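Kitchen automation: where we are up to

Production kitchen staff will have seen the notices about the Skirnix project going up beside the roster board. Several people have asked what it means for their shifts, so this item covers what has been decided and what hasn't.

The Markusero kitchen sends out nearly 2000 meals on a normal day. A large share of the early work is portioning and moving bowls between the bench and the ovens, and it is the part of the job that brings in most of the wrist and shoulder reports. The plan is to hand some of that lifting and placing to a robotic arm with a two-finger gripper, starting with one bench only.

For now the work is being done in simulation. Chandrasekhar Amin and the process team have been running the arm through bench tasks in a computer-rendered kitchen, where bowls, produce and appliances can be shifted about between runs without stopping anybody's work. The current set has 47 tasks in it. Most are small – pick up a bowl by the rim, take one item of food out of it, put it down clear of the oven door. Round, smooth food has been the hardest to grip and the team is still changing how the fingers close.

Nothing will be installed on the floor before April, and the first bench will be the one nearest the cool room. A 90-day trial follows. During the trial the arm will run on the morning shift only, and the afternoon shift will keep its present set-up.

No positions are being removed for the trial. Two people per shift will be rostered as bench operators, which means loading the bowls, watching the arm and stopping it when something goes wrong. The operator rate is paid from the first day of training. Anyone on the bench team can put their name down, including casuals, and experience with machinery isn't needed.

Some things are still open. We don't yet know how cleaning time will be split between operators and the wash-up crew, and the break pattern for the bench may have to change if the arm can't be left running with one person. Ayuba Kpodo raised both at the last staff meeting and has asked for them to be settled in writing before training starts. Management has agreed to that. What happens after the trial will be a separate discussion, with staff reps at the table.

If you have done the bench job and have views on which tasks should stay with people, please tell Chandrasekhar now, while the task list is easy to change. The suggestion to leave all garnishing off the list came from the morning crew, and it has been adopted.

Training sign-up sheets are in the break room. Copies of the task list are kept in the folder underneath.
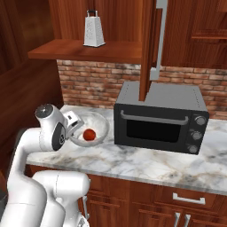 The simulated arm at a bowl with a tomato in it, beside the toaster oven.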